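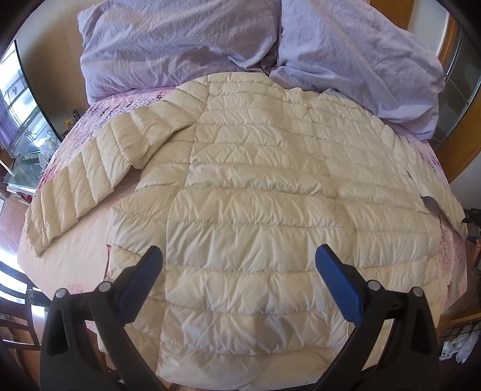

*Notes by Fuseini Abugri. Week 5: Counting a Crowd That Has Already Gone Home*

Take the Weidemann Square march in May. Organizers said 3200. Police said 200. The Tesora city desk split the difference by printing both and going to lunch.

**Who counts, and why**

- Organizers count everyone who meant to come.
- Police count whoever was standing there when the sergeant looked up.
- Opponents count the empty bits of the square.

**The grid method**

Divide the ground into squares, count heads in a few of them, multiply. The weak spot is which few. The Trasov group's leaflet used the square nearest the stage, where people stand on each other's feet. Try one near the back, by the bike racks, before you believe anyone.

**Reading the counter-protest**

Zenulmont Residents United claimed 100 supporters. Their own sign-in sheet has 66 names, a few of them in the same handwriting. Put both figures in your write-up and say where each came from. You may raise an eyebrow in the footnotes.

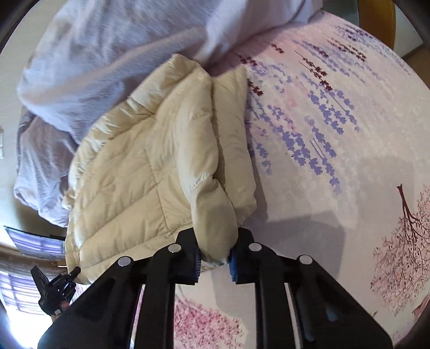

*Quilted jacket on a printed sheet.*

**For next time**

Read the two Trasov leaflets and the police summary. Bring one page on which number you would print, and what you would say to the people who phone in about it. They will phone in.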